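(Start when the tea queue has died down. Water on the piano lid, NOT inside the piano, remember Leeds.)

Hello everyone. Can you hear me at the back? Lovely. I play the piano for ballet class, mostly at the Matheson studios and now and then for Dorkico when they're rehearsing near enough for me to get home for supper. I've been asked to talk about what a class pianist does all morning, and I've brought far too much, so shout if we run over.

## How I got into it

- Answered a card in a music shop window. "Pianist wanted, must be able to count." I thought, well, I can count.
- First class was for Uthai Yensuk. He came over, said "pliés, a slow three, four in", and walked away. I had no idea what "four in" meant. I played eight. Everybody stood there with one arm out looking at me.
- (Play the introduction I played. Then the one he wanted. Wait for the laugh, there usually is one.)
- He didn't say a word until the end of class, and then all he said was "tomorrow, less pedal". He was right and I still hear it every time I sit down.

## What a class needs from the music

Talk this bit through at the keyboard, don't read it.

Barre first. Pliés want something that never quite stops moving, because the dancers don't stop at the bottom of the bend and the music mustn't either. I used to play great big chords there and wonder why they all looked so glum. Then tendus, where you want a clear edge to the beat, and it matters where the edge is: is the foot out on the one, or is it closing on the one? Completely different tune. Ask the teacher. If you can't ask, watch the hands, as most teachers will mark the exercise with their hands without knowing they're doing it.

Frappés: dry, quick, a bit cheeky. Adage: long lines, and leave room at the top of the phrase for the leg to get up there - it always takes longer than you think on a cold morning.

Then centre, and then the jumps, which is where I got into real trouble. I was brought up to play a waltz from the bottom of the bar, nice and heavy on the one. For jumps that's murder! The dancers need to feel the lift. If I lean on the landing I'm nailing them to the floor. So for big jumps I give the upbeat as much air as I can, and I slow down for the tall lads and never, ever admit it.

(Play grand allegro waltz both ways. Get somebody from the front row up to jump if they're willing. If not, do it with my hand.)
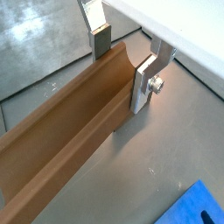
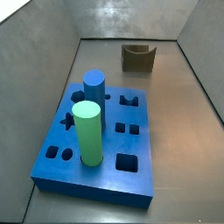
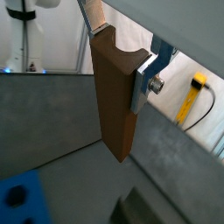
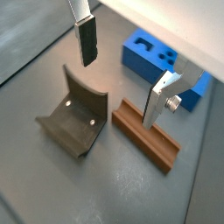
## Reading the teacher

Every teacher has their own language. Uthai Luangrath, who took over the morning class at Matheson, sings everything, and what she sings is hardly ever the tempo she wants. She sings it slower so that people can pick up the steps, then claps twice, and the claps are the real speed. I missed that for a whole month. December, too, with everybody worn out from shows, and there I was dragging them through petit allegro like a funeral.

Things I listen for now:

- the last two counts before "and", never the first two
- whether they breathe in
- the word "just", as in "just a little jump", meaning it's going to be fast

And if it's wrong, fix it in the first phrase. Don't wait politely for the other side. I'd much sooner get a look for changing speed than watch 30 people struggle through sixteen more bars of it.

## Repertoire, or what's in the bag

People ask how many pieces you need. I once sat down with a notebook and got to 70 that I really use, and of those there are 9 I could play asleep, and on tour I have more or less done so. The rest is making it up. Four phrases of eight, left hand steady, right hand does whatever it fancies.

Ballet scores are trickier than you'd think. Dancers who've performed a thing can't hear it without doing the steps from it. Play anything from Giselle at the barre and half the room goes off somewhere in their heads. I did it once by mistake during ronds de jambe and a woman at the end of the barre had to stop and laugh.

Show tunes are good. Hymns are surprisingly good for adage. Pop songs go down very well as long as you don't look smug about it.

## Pianos I have known

Keep this short, you always go on.

- Pleller: lovely church hall, upright with a sticking F sharp. I played everything in flats and got much better at flats.
- Hirnska: gorgeous old theatre, the piano on one side of the stage and the teacher on the other, and a delay between us you could post a letter in. I watched her feet and ignored my ears.
- The one with the castors. (Only if there's time. Mime it rolling.)

## Money, if somebody asks

Somebody will. Say what I was paid for my first class and what I get now. Say that my first real piano cost me 1000 pounds and it took a very long time to earn that in tendus. Say ask for the fee up front, and ask whether the warm-up counts.

## To finish

Everyone on their feet, shoes off if they like. Four in, a slow three. Pliés, holding the backs of the chairs, and I'll play it the way I did the first time, then again with less pedal. Questions after that, and the hall wants the chairs stacked by the door.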